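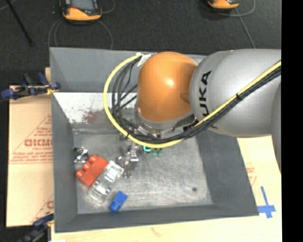

What do I need to budget for besides the arm when buying a used robot for bin picking?

Set aside at least as much again as you pay for the arm, and get the gripper, the safety work and the carriage priced before you agree to anything. The arm is the bit everybody haggles over and it's rarely the bit that sinks you.

The long version, as I posted it: there are three of us in a unit in Graststead, sorting mixed plastic parts that come back from a toy hire scheme. At the moment we tip them out and pick them over by hand, which is fine until July, when everything comes back at once and we're there till nine at night. I've been offered a second-hand six-axis arm with its controller for 2,760 and my business partner thinks that's the whole cost. I don't! But I can't give him a proper figure, and he wants one before he'll sign anything. We've got single-phase power, a concrete floor and no experience whatsoever. What am I missing?

Hatice Uçar

mossbank_tools
Hello Hatice, I did this two years ago with a smaller outfit than yours, so I'll give you what's in my notebook.

First thing is the controller. Ask which version it is, whether the teach pendant is included (mine wasn't, and I had to go begging for one) and whether you get the backup files. If the seller can't power it up in front of you, walk away or knock the price right down. Check the supply too — plenty of the bigger arms want three-phase, and a converter or a new feed from the street can cost more than the robot did.

Then the gripper. I bought a two-finger one first, a Donati, second-hand, and it was lovely on chunky things and hopeless on anything lying flat against the wall of the bin. I ended up adding a little suction cup kit for 268, plus the air line to run it. If your parts are all sorts of shapes, borrow a couple of grippers before you buy any. Take a bag of your worst parts to the dealer and ask them to have a go. Clear plastic especially! Cameras struggle with see-through stuff, and if you've got a lot of it then that changes which camera you want, and the decent ones aren't cheap.

Cables, too. I know it sounds daft. The hose and wiring down to the wrist get bent every single cycle and they do wear, so put a spare set in the budget from the start. Mine came to 251 and I was very glad of it one afternoon in peak season.

My running total, leaving out the arm and the guarding, was 3,208. That was gripper, suction kit, a basic camera, the mounting plate, spare cables and a second-hand PC. It doesn't count my evenings, of which there were a great many.

Guarding I'd get quoted separately, as it depends so much on your layout. An ordinary industrial arm needs a proper fence and an interlocked gate, and somebody has to do the risk assessment and put their name to it. Don't let your partner talk you into doing that one yourselves.

PeteInTheShed
Just get a cobot. No fence needed and you can have it going in a day.

mossbank_tools
Pete, you still need a risk assessment with a cobot, and you may well need guarding as well depending on what it's holding and how fast it's moving. They're easier to teach, I'll give you that.

Ziltau_Jen
I'd come at it from the other end. What are you paying now in overtime for July, and what are you paying the rest of the year? If the trouble is really one month, have you asked about hiring? There are firms that rent out a complete cell on wheels, with the camera and the fence and all the rest of it, and somebody comes out to set it up. It'll feel dear per week, but you'd find out whether your parts can be picked at all, and then you'd know what to buy.

We went the hire route with a Kasska cell for our packing bench and sent it back at the end. It picked well enough, but it was slower than we'd been led to expect and one of us had to keep going over to untangle things. No hard feelings, it just didn't suit us. We spent the money on a shaker table and a longer bench.

If you do buy, a few odds and ends I'd put on the list:

Lifting and carriage. These arms are heavy and you'll want someone with the right kit and insurance at both ends.
A base or pedestal, and the fixings into your concrete. Find out how thick the slab is.
Grease and backup batteries. Ask when both were last changed.
Training. At least two of you should do it, so one can go on holiday.
A bit of floor space for the stuff it drops or can't manage. We forgot that completely.
Telling your insurer.

Hatice Uçar
Thank you both, this is exactly what I wanted. I read the total out over lunch and there was a very long silence. I've asked the seller about the pendant and the batteries and he's gone a bit vague on the batteries, so that's on hold. Jen, could you tell me what the minimum hire period was? And did they charge you for the setup day on top?

Ziltau_Jen
Four weeks minimum, and yes, setup was extra, and so was collection. Get both in writing.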